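Barnside Robotics Club — news, 18th February

Quick one this time, am typing between the meeting and the bus.

Cup task is on!! For anyone who missed the last two meetings: we're all working in the simulator this term, same arm, same round table, same two cups. Green one has to end up in the pink one. Everyone gets the same starting file from the shared folder (please copy it, don't edit the original, we've had to restore it once already). Run your script, save the log, put your team name on it. Any language Veser will load is fine.

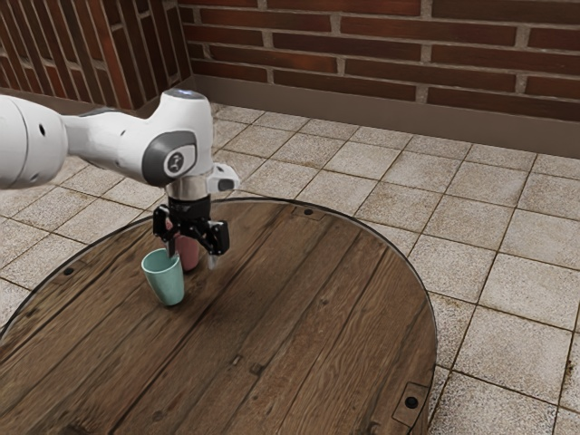
What's due

Log plus a short write-up. Half a page is plenty. Tell us what you tried and what went wrong, that's the part the judges at Skedix read first. Logs over 2000 lines get cut off by the upload form, so turn off the debug printing before your final run. Team Panganiban sent one in at 1713 lines, so it can be done, just.

Wrist view is now switched on for everybody. It's a lot closer in than the room view and you lose most of the table, so don't plan your whole route from it. Good for the last bit of the move though.

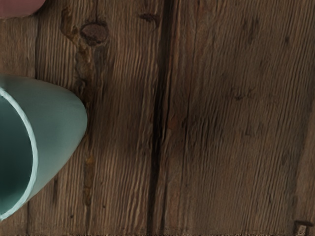 Also the plank texture eats memory on the older laptops. If yours crawls, drop the render quality to 68 and leave it there, the physics doesnt change. Couple of teams asked if they can swap the table for a plain one. No — same table for all, otherwise we can't compare anything.

Grip height, because it came up about nine times. Go in from above and think about where your fingers will be at the end of the move, not only at the start. Too low on the cup and they'll hit the other rim on the way down.

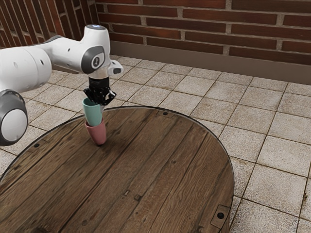

Scoring is the same as in August. Points for a finished stack, points off for knocking anything over, small bonus for a clean release. A finished stack means the pink cup is still standing on the wood with the other one down inside it and the gripper let go. If you're at the stage where the base is in the mouth of the pink cup but the fingers still have the rim, you're nearly home, save that version before you touch anyting else. Then work on the release.

Snack money still owed by several of you. Chargers too, bring your own, we have 2 spares and that's it.

Next meeting same room, same time. Bring your log even if it's ugly.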